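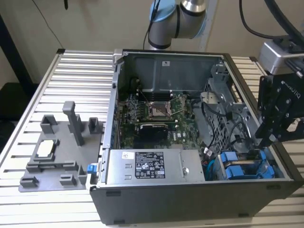
Ostham Computer Reuse Opens Its Repair Room to the Whole Neighborhood

30/05/2018

OSTHAM – Anyone with an old desktop computer gathering dust in a closet, under a stairway or behind the washing machine is warmly invited to bring it along to the Rultska Building, where Broridico, the local computer reuse project, is opening its repair room to the public for the very first time.

Until now Broridico has worked mostly with schools and small offices, collecting their retired desktop towers, taking them apart, cleaning them up and passing them on to families who need a computer at home. Over the past year 261 machines have left the benches in working order, and the team would dearly love to see that number grow now that people can walk in off the street (and stay for a cup of coffee, if they like).

"People come to the door with a tower in their arms and they almost always say sorry for it," said Letay Derese, who runs the repair room. "They say it's too old, it's too slow, it makes a terrible noise. And then we lay it on its side and take the panel off, and they lean in to look, and they start asking questions. I love that part. A good office tower is such a friendly thing to work on. The drives sit in those blue plastic carriers, the memory is right there in front of you, and you don't have to be an engineer to find your way around."

Every donated computer gets the same patient treatment. The case is opened and dusted out, the processor comes out of its socket so the contacts can be looked over, and the memory, power supply and hard drive are each tested before anything goes back together. Hard drives are wiped before a computer is passed on, and owners who would feel better taking theirs home are very welcome to do so. Parts that can't be used in one machine are often just what another one is waiting for, so even a tower that will never start again is worth bringing in.

The opening has been made possible by a gift from Cuesta, the family hardware store on the same block, which paid for new worktables and 57 sets of hand tools. Cuesta will also be taking in donated computers at its front counter for those who can't get to the repair room during opening hours.

Beginners' sessions will start in October and will run for 4 weeks. Each session lasts 2 hours and covers one job from start to finish, such as adding memory, changing a hard drive or swapping out a power supply. There is no charge, and all the tools are provided.

"I came in two winters ago with my daughter's computer and no idea what was wrong with it," said Ayantu Tefera, who will be teaching the first sessions. "Letay handed me a screwdriver and sat down next to me, and I've been coming back ever since. I'd like other people to have that same afternoon!"

Broridico accepts desktop computers of any make or age, along with keyboards, power cords and loose memory. Please leave monitors and printers at home for now, as the storage room is very nearly full. Places at the beginners' sessions can be reserved in person at the Rultska Building or at the Cuesta counter.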